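Ticket 1086 - Stock count in Lurska drops by 4 every time we save a delivery
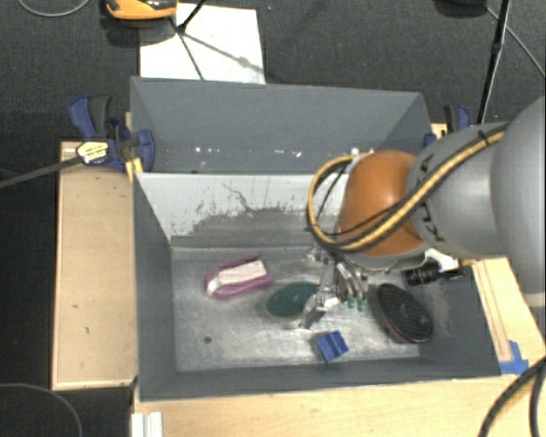
Photo: Valentin Courtois / Gaillard

Status: solved
Opened: 2 January 2019

Hello all, and a happy new year to everyone on the Guteo help desk. I hope you had a proper rest. I came back to a small puzzle this morning and I'd be very grateful for a fresh pair of eyes.

We use Lurska to keep track of what comes into our store room, and it has behaved beautifully since we moved over to it in May. Today I booked in a delivery of 700 paper sacks from Illora, pressed save, and the total on the next screen was 696. I thought I'd mistyped it - it was early, and the kettle hadn't boiled - so I opened the delivery and put it right. It saved as 696 again.

What I've tried so far:

Logged out and back in. Same result.

Used the other computer, the one by the window, which has a different browser. Same again.

Booked in a different item, a box of labels. That one saved perfectly well, so I don't think it's the whole system.

Deleted the sacks delivery and entered it afresh. Back to 696, I'm afraid.

Is there perhaps a setting on that one item that I've knocked by accident? I did have a bit of a tidy-up in the item list before the holidays.

With thanks as always,
Valentin Courtois
Gaillard

Reply from Guteo support

Hello Valentin, and a happy new year to you too. Thank you for going through all that, it saved us a good deal of time. Could you open the sacks in the item list, go to the page called Allowances and tell us what is in the box marked "Damaged on arrival"?

Reply from Valentin

Well, there it is. The box says 4. I must have meant to type it in the shelf number, which is the box just above - the sacks live on shelf 4. I've set it back to zero, saved the delivery once more and the total now reads 700. I've put the shelf number where it belongs as well.

Thank you so much for being kind about it. Please do close this one whenever suits you.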